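MINUTES OF THE WORKROOM AND EQUIPMENT MEETING
Stundik Repair Workshop, September

Chair: Iqra Virk
The meeting opened at 3:30 p.m. The minutes of the previous meeting were approved without changes.

1. Hand tools
The chair reported that the inventory now lists 103 hand tools. Small screwdrivers will continue to be stored in fabric rolls, one roll to each bench. Users are to return every driver to its slot before the roll is closed. A proposal to replace the rolls with rigid cases was discussed and not adopted.

2. Purchasing
Quotes were received from Zollow and Drumus for replacement rolls and driver sets. The meeting approved spending of up to $800. The Drumus quote is to be resubmitted with shipping shown separately.

3. Bench layout
It was agreed that the raised strip behind the main tabletop will remain the place for boxes, cases and baskets, so that the front is left free for the open roll. Clear plastic bags are to be emptied and discarded at the end of each session. The Siddiqui bench will follow the same layout.

Attachment to items 1 and 3: tool roll with blue edging. 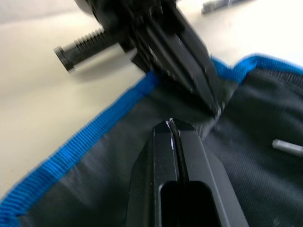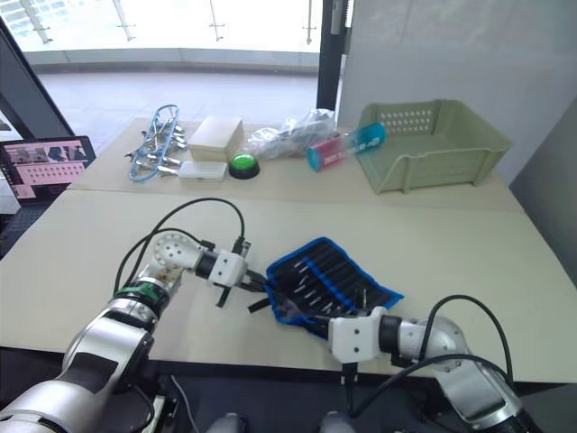 4. Labels
Bench numbers will be sewn to the outside of each roll. Iqra Virk will obtain a price for 30 labels and circulate it before the next meeting.

5. Other business
A request for longer opening hours was deferred.

The meeting closed at 4:45 p.m.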